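Teaching the arms to pick up soft things

In the first part we fixed both arms to the table and checked the cables. Now comes the part which took me the longest in our workshop in Plindemitz: small things that bend. Before you start, set the closing speed to 17 in the Pronano settings and save it for each arm separately.
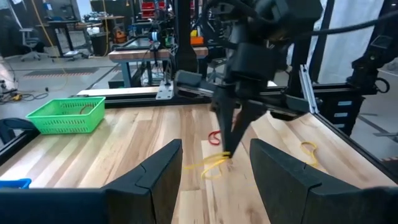 Closing force is the value you must find with patience. Begin at 230 and go up in small steps, and write every value down. I stopped at 276. With a rubber band, let only the tips of the fingers close on it, and expect that it twists into loops like the yellow one under the gripper. Leave the other bands well apart on the wood, otherwise you will pick two.

Carola Ostermann uses a lower force than me, but her fingers are longer - try both.

When the value is good, record the movement slowly and play it back with one hand at the stop button. If the arm shakes at the end, go back to the speed setting first. The next part is about dropping the bands into the basket.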